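4.2 Comparing fingertip pads on soft produce

Once the bench tests were done, Aisling Ó Briain and I wanted to see how the hand-held grippers coped somewhere less friendly than a flat table, so we moved the whole lot onto a bed. I'd pushed for this since February (Aisling thought it was a daft idea, and told me so, but she came round). A mattress gives when you press on it, the sheet bunches up, and a round piece of fruit will happily wander off the moment a finger nudges it. We kept two grippers in play for every trial, one per side, and stuck with the blue pads throughout. The smooth pads from the Lakden set had already let go of too much at Ornness, and I didn't fancy chasing plums around the floor again.

We used two support conditions. In the first, the fruit sat in a green tray with raised edges, so the operator could trap a piece against its neighbours or the rim before closing. In the second, the produce lay on crinkled plastic sheeting over the bedding, with nothing to push against. Each operator did 30 picks per condition and got 10 practice picks beforehand, which Pádraig Nic Giolla reckoned was too generous. He may be right! His own numbers barely moved after the first five.

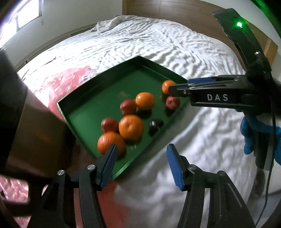
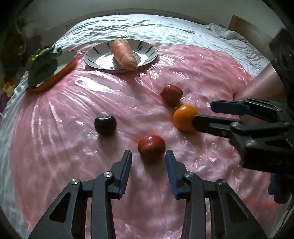

Figure 6. The two support conditions: tray (first picture) and plastic sheeting (second picture). Both show two hand-held grippers with blue fingertip pads.

I'd gone in expecting the tray to be easier, and for the oranges it was. The apples were another story. With fruit packed side by side there's not much room to get a finger down between two pieces, and we often ended up shifting the neighbour before we had a decent hold on the one we were after. On the sheeting you can come in from any direction you like, but the plastic slides over whatever's under it, and a slow close tended to push the tomato along ahead of the first pad to touch it. Closing faster helped a bit, although Aisling had more luck lining up both pads first and keeping her wrist still. The dark plum was my least favourite object in either condition, and I've left its results separate in Table 3 so they don't drag the rest around.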